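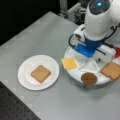

作業ノート/庭園・苔区画

12月 朝

苔がついた! 書きたいことが多すぎるので、忘れないうちに順番は気にせず書いておく。カシンディエ庭園(Kashindye)の池の北側、石組みの裏に貼ったハイゴケのうち、いちばん心配していた日陰の区画が一面しっかり活着している。端をつまんでそっと持ち上げてみても、下の土ごとついてくる。夏に同じことをしたらぺろんと剥がれたので、これはうれしい。思わず脚立の上のMahtabさんを呼んでしまった(剪定の途中だったのに、降りてきて一緒に見てくれた)。

区画は全部で4つ。メモのために並べておく。
A 石組みの裏、午前だけ日が当たる。良好。
B 飛石の両脇。踏まれて縁が傷む。真ん中はきれい。
C 楓の下。落ち葉がたまると蒸れて茶色くなる。
D 池の縁。水はねが多く、ゼニゴケに負けかけている。

Dは手を入れないとまずい。ピンセットでゼニゴケを抜いたら、バケツの底が見えなくなるくらい採れた。根気のいる作業だけれど、抜いたあとの地面を見るとまだハイゴケの細い茎が残っていて、望みはある。目土は川砂と黒土を半々、ふるいにかけて薄く撒いた。厚くすると窒息するので、葉先が見えるところで止める。

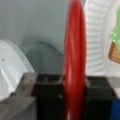
散水の見直し

これまでの朝15分の霧状散水を、冬のあいだは一日おきにする。凍る日の前はやらない。Mahtabさんは「夕方のほうが苔の色がいい」と言うのだが、私は夜の冷え込みが怖い。両方試せばいいじゃないか、という話になって、AとCを朝、BとDを昼過ぎに分けることにした。こういう比べ方ができるのは区画が小さい庭のいいところだと思う。

ノズルはAnddenの細霧タイプに戻した。前のものは粒が大きくて、撒いたばかりの目土に穴があく。取り付けの継手がひとつ緩んでいたのでテープを巻き直した。次に見る人、北側の蛇口は右にいっぱいまで回さないと止まりません。

水は池から引かず雨水タンクのものを使う。池の水を使っていた時期はCの葉先が白っぽくなっていた。原因がそれかどうかはまだわからない。Cはもともと風も通らないし、疑い出すときりがない。

石の据え直し

飛石のうち2枚ががたつくので据え直した。てこで起こして下の土を突き固め、水を少し打って、また突く。高さは隣の石より指一本ぶん高かったのを揃えた。歩幅がすっと合うようになって、用もないのに何度も往復してしまう。気持ちいい!

裏返した石の片方に、古い鑿の跡がきれいに残っていた。Diane Poirierさんに話したら、石を運び込んだ当時の図面が事務所の棚にあるはずだという。図面の上では池の西側にもう一列、飛石の道があったらしい。今はササが茂って何も見えない。冬のうちに刈って確かめたい。もし石が残っていたら、と考えるだけでわくわくする。

突き棒の柄にひびあり。使えるが、強く打たないこと。替えの柄はPruvitzに頼んだ。

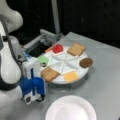 楓と松

楓は落葉したので骨格がよく見える。池に張り出した太枝は残し、内側に向かう細枝だけ抜いた。水面に映る枝の間に空が入るようになった。株元から見るより対岸の縁台から見たほうがよくわかるので、切る前に一度あちらへ回るのがおすすめ。

松はもみあげの途中。古葉を手でむしって、枝先の葉を残す。手袋はやにでべたべた。Mahtabさんの手つきが本当に速くて、私が下枝をひとつ終えるころには上の段が軽くなっている。指の腹で下に引くだけ、力はいらないと教わったが、私がやると若い葉まで落ちる。練習あるのみ。

幹の支柱は縄が食い込みかけていたので、シュロ縄で結び直した。杉皮を一枚かませてある。春に緩みを見ること。

次にやること
・Dのゼニゴケの残り。膝当てを忘れない
・Cの落ち葉は熊手を使わず、手か小さいほうきで
・西側のササを約90センチ幅で試し刈り。石に当たったら旗を立てる
・図面をDianeさんと一緒に見る
・Medotnessの庭から分けてもらうスギゴケの置き場所を決める。日なたでもいけるなら門の脇が候補

追記、午後。霧が出て、池の北側がすっかり苔の匂いになっている。Aの縁に小さな胞子体が立っているのをMahtabさんが見つけた。春まで抜かずに見守る。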